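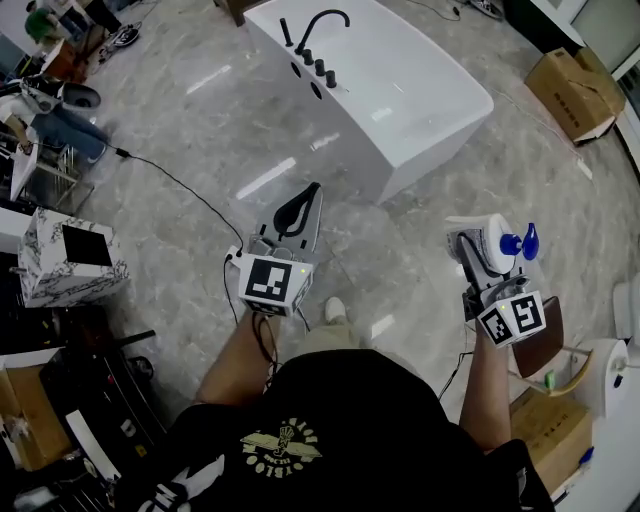

Drumar bath caddy review

I've had the Drumar since March and I'm a bit smitten, to be fair. It's bamboo, it slides out to fit our ridiculous tub, and it holds a paperback, a cuppa and a candle without wobbling. Paid $70 at Veldale, which felt steep for a glorified shelf – my sister Zuleica had a good laugh.

The book rest is the best bit. The wine slot is too narrow for my favourite glasses, though, and the rubber grips went a greyish colour after seven weeks.
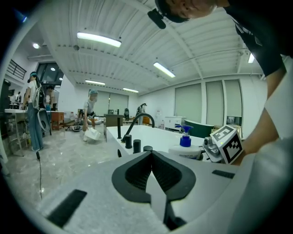
Would I buy it again?

Yep, but I'd wait for a sale. The cheaper Rocha one went mouldy on me in no time.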